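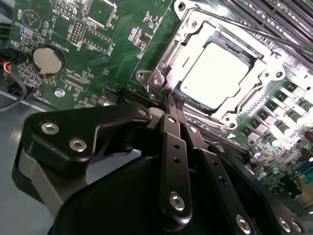 Zwischenbericht zum Vorhaben Satti - Aufarbeitung gebrauchter Hauptplatinen
Stand: 9. Februar 2022
Berichterstatter: Mudassar Sandhu, Werkstatt Ulletti
An: Förderstelle Drusetti

1. Stand der Arbeiten

Im Berichtszeitraum wurden 60 Hauptplatinen angenommen. 33 davon sind durch die Eingangsprüfung, 19 haben sie bestanden. Im Antrag stand, dass zu diesem Zeitpunkt alle angenommenen Platinen geprüft sein würden. Das habe ich schon damals für zu optimistisch gehalten und möchte es hier nicht schöner schreiben, als es ist.

Die meiste Zeit kostet der Prozessorsockel. Der Haltehebel muss gelöst, der Rahmen aufgeklappt und das Kontaktfeld unter der Lupe abgesucht werden. Verbogene Kontakte sieht man nur bei flachem Licht, und gerade dann spiegelt das blanke Blech des Rahmens so stark, dass man die Platine mehrmals drehen muss. Wir haben eine matte Abdeckung für den Rahmen ausprobiert. Sie hilft etwas, verrutscht aber ständig.

2. Was geprüft wird

Die Prüfliste umfasst derzeit Sockel und Rahmen samt Schrauben, die Speichersteckplätze, die Knopfzelle mit Halter sowie die Stiftleisten. Unbestückte Plätze, etwa für Debug-Anschlüsse oder Summer, werden nur notiert. Die Knopfzellen tauschen wir inzwischen grundsätzlich aus. Das Nachmessen dauerte länger als der Wechsel, und von den gemessenen Werten hat am Ende doch keiner die Entscheidung beeinflusst.

Die von Truno gelieferte Prüfsoftware ist weiterhin im Einsatz. Ihr Nutzen ist aus meiner Sicht nicht belegt. Sie meldet Speicherfehler, die nach dem Umstecken der Riegel wieder verschwinden, und bei 3 Platinen blieb die Fehlermeldung ganz ohne erkennbaren Befund. Ob das an der Software, an unseren Testriegeln oder an den Steckplätzen liegt, wissen wir noch nicht. Bis dahin zähle ich diese Platinen nicht zu den bestandenen.

3. Abweichungen vom Plan

Der Ausschuss ist höher als angesetzt. Die häufigste Ursache sind Schäden am Sockel, vermutlich durch Ausbau ohne Schutzkappe beim Abgeber. Das Merkblatt für die Abgeber liegt seit Beginn des Vorhabens bei, gelesen wird es offenbar selten. Eine Neuauflage mit größerer Schrift, wie in der letzten Besprechung angeregt, können wir gern drucken. Viel verspreche ich mir davon nicht - wirksamer wäre es, Platinen ohne Kappe gar nicht erst anzunehmen.

Das zweite Mikroskop ist bestellt, aber noch nicht eingetroffen. Die Mittel dafür sind gebunden und erscheinen in der Abrechnung deshalb noch nicht als Ausgabe.

4. Weiteres Vorgehen

Bis April sollen die übrigen Platinen geprüft werden. Realistisch ist das nur, wenn das Mikroskop bald kommt und keine weitere Lieferung dazwischengeschoben wird. Ich bitte daher um Zustimmung, die Annahme bis dahin auszusetzen.

Über die im Antrag genannte Wiederverkaufsquote möchte ich erst berichten, wenn die bestandenen Platinen einen Dauerlauf hinter sich haben. Den Ablauf dafür stimme ich noch mit Truno ab, ein Entwurf geht Ihnen gesondert zu.

Mudassar Sandhu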